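Ticket: Estate inventory form drops items on export
Product: Plumell document assembly, probate module
Opened by: Theresia Bachmann, McKinnon office
Assigned to: Silvan Schnyder
Priority: 2
Status: Resolved

Mon 12 March, 9:10, Theresia Bachmann
The inventory for the Durnine estate will not export correctly. On screen the household contents schedule is complete. In the PDF the last part of it is missing, and the total at the foot does not match the list above it. The total should be $3,027 for household contents. The executor has to swear to this inventory, so I can't send it out the way it is. I've attached the form.

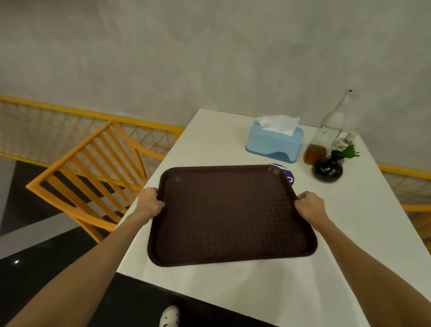 I have tried logging out and back in, a different browser, and saving the matter under a new name. Same result each time. The will itself, the executor's oath and the notice to creditors all export fine from the same matter.

9:45, Silvan Schnyder
Thanks, I can reproduce it. Two questions. Were the items typed in or imported from a spreadsheet? And is the specific bequest list linked to the schedule, or kept as a separate document?

10:20, Theresia Bachmann
Imported. Pirmin Fankhauser built the spreadsheet and I added a few lines by hand afterward. The bequest list is linked. The will leaves several household things to named people and the rest goes to the residue, so each line has to show which it is.

11:05, Silvan Schnyder
The export stops at the first line where the beneficiary field is filled in but the clause number is blank. Everything after that line is left out, but the total is still calculated from an older saved copy. Please check the hand-entered lines first.
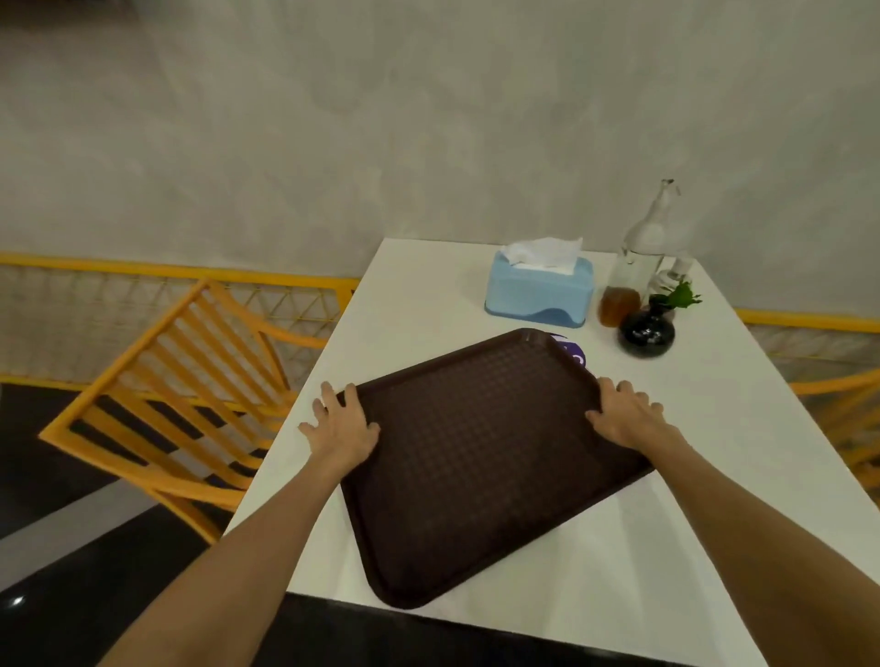
11:40, Theresia Bachmann
Found two lines with a beneficiary and no clause number. One of them has a description problem as well. It only says "tray," and the clause in the will says "my brown serving tray." The photo sheet shows a dark brown rectangular one with rounded corners and a raised rim, so I've changed the line to read that way and added the clause number. The other line was a clock, now also corrected. Exported again. The list is complete but the total is still wrong.

13:15, Silvan Schnyder
The old total is held in the cached copy. Open the schedule, choose Recalculate, then save before you export. If Recalculate is grayed out, the matter is locked by another user.

13:30, Theresia Bachmann
Grayed out. Locked by Valentin Strebel, who is in court until this afternoon.

13:50, Silvan Schnyder
I can release the lock from here, but his unsaved changes would be lost. I'd wait for him unless there is a filing deadline today.

14:05, Theresia Bachmann
No deadline today. I'll wait. 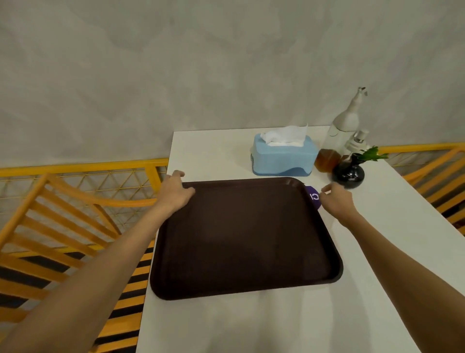 15:40, Theresia Bachmann
Valentin has closed the matter and the lock is gone. Recalculate worked and the total is now correct. While I was in there I looked at the photo captions, which had shifted down one row after the import. The caption for the clock was under the picture of the brown tray on the white table. I've moved them back by hand. Is that the same fault?

16:10, Silvan Schnyder
No, that one is separate. The import counts the header row as an item if the first cell isn't blank. Delete the header text before importing and the captions will line up. I've logged it for Andri Schnyder, who looks after the import tool. The blank clause number problem is going in as a bug too — the form should give a warning instead of cutting the list short.

16:25, Theresia Bachmann
Final export checked line by line against the screen and sent to the executor for signature. You can close this.

16:30, Silvan Schnyder
Closed. Reopen if the total changes again after signing.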